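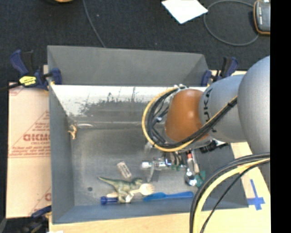 Citlali Magaña has been printing from other people's negatives since January of last year. The first batch was 2,000 frames, bought from the family of a portrait photographer in Arkport. Another 319 came later in two shoeboxes, mostly 35mm and mostly unlabeled.

"I scan everything before I print anything," she says. "It's slow, but I don't trust my eye on a strip held up to a window."

The portraits were made at the Konstantinidis studio, which closed when its owner retired. Magaña prints them at 8x10 on fiber paper and keeps the original cropping marks wherever she finds them. Some of the marks surprised her. "He cut people off at the wrist all the time. I was taught never to do that – and his look fine."

Her printing partner, Sharada Fernandes, does the retouching with a brush and spotting dye. The two disagree about dust. Fernandes would take all of it out, while Magaña leaves anything that was on the negative when she got it.

"We settle it print by print," Fernandes says. "I win on faces."

A book is planned under the title Hekgate, after the street where the studio stood. Magaña has picked nearly half of the pictures and is still working on the order.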